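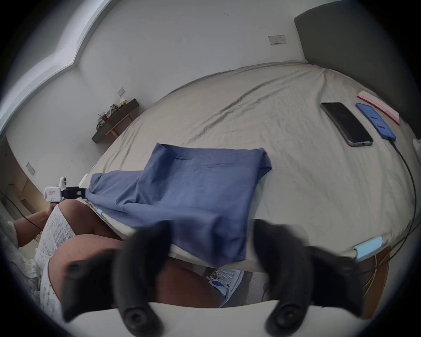 Blue cotton on a grey-beige fitted sheet, phone and charging cable towards the headboard.

The bed as a folding table
By Joelle Atallah

A double bed is the largest clear surface in most small flats, and a good deal of laundry gets folded on it. As a work surface it has two faults: it is soft, and it is low.

Softness matters first. A table resists the hand, so a crease can be pressed flat in one pass. A mattress gives, and the cloth gives with it. Gerd Fröhlich, who ran the pressing room at the Durkis laundry for 14 years, folds T-shirts on a bed by tension alone. He holds the hem and the shoulder, pulls until the side seam is straight, and only then lays the shirt down. The sheet should be pulled tight beforehand. Wrinkles in a fitted sheet print through thin jersey, and they also drag on the lower layer when the shirt is turned.

Cotton jersey should be folded soon after drying. Left in a heap, it takes up creases that a second fold will not remove -- the hem is usually the worst part, being a double thickness held by stitching. Ineke Schouten, who teaches garment care in evening classes, has her students work from the hem upwards and keep the sleeves until last.

Height is harder to correct. The mattress top in my flat is well below the worktop in the kitchen, and a full basket means a lot of bending. Schouten kneels on a cushion. Fröhlich sits on a stool and works along the near edge, where loose fabric will slide off the side if more than half of it hangs over.

Phones, chargers and small boxes belong at the headboard end or off the bed altogether. A cable running down one side is easily caught under a sleeve. Shoes can stay underneath, provided they are pushed back far enough to leave room for the feet.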